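## 3. Setting up the shelf unit (Ledadholm, low version)

Right, you've got the side panels standing up and you've had your cup of tea, so let's get the shelves in. I've built 8 of these now, mostly for my sister's flat and the playgroup in Clidstead, and I still put one shelf in upside down last time. Go slowly and you'll be fine!

You'll need the bag of shelf pins, the short screwdriver and something soft to kneel on. Leave the drill in its case for now.

1. Lay the unit on its back on a rug or an old blanket.
2. Push the pins into the second row of holes, counting from the bottom. They're stiff, so twist as you push.
3. Slide the first shelf in with the finished edge facing up towards you (that's the front once it's standing).
4. Do the same for the top shelf, then check both sit flat on all their pins.
5. Tighten the corner screws half a turn each, going round twice. Don't do one corner all the way and then move on, or the whole thing goes skew-whiff.

**Note:** the Pellegrini pins in the older boxes are a touch fatter than the new ones. If yours won't go in, rub a bit of candle wax on the end. Please don't use a hammer – I've split a panel that way and it's a miserable sound. 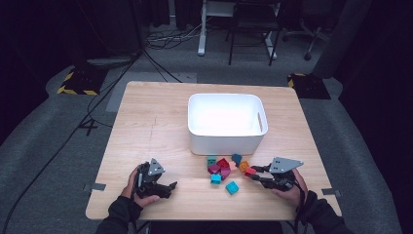 *Clidstead, July*

Now the bit I like, which is deciding what goes where. I keep small stuff for little hands on the bottom shelf, in plain plastic bins they can lift out by themselves, and anything with a lid or a plug goes up top. My friend Noemi Zuccaro does it the other way round and swears by it, but her boys are older than mine.

6. Stand the unit up with a second person. It's 900 mm wide and awkward more than heavy.
7. Push it back against the wall and see if it rocks. If it does, turn the front feet a little at a time until it stops.
8. Fix the wall strap before you load anything at all.

**Caution:** the strap isn't optional, even for the low version. Children climb. Use a fixing that suits your wall; the plug in the bag is for brick only, and plasterboard needs the spring sort, sold separately.

9. Load the bottom shelf first, then the top one.
10. Go round the corner screws again after 2 or 3 weeks, when the wood has settled.

If you're short of a part, write to Ilaria Costa at the Wustivum shop and tell her the letter printed on the bag. She'll want to know which height you bought as well.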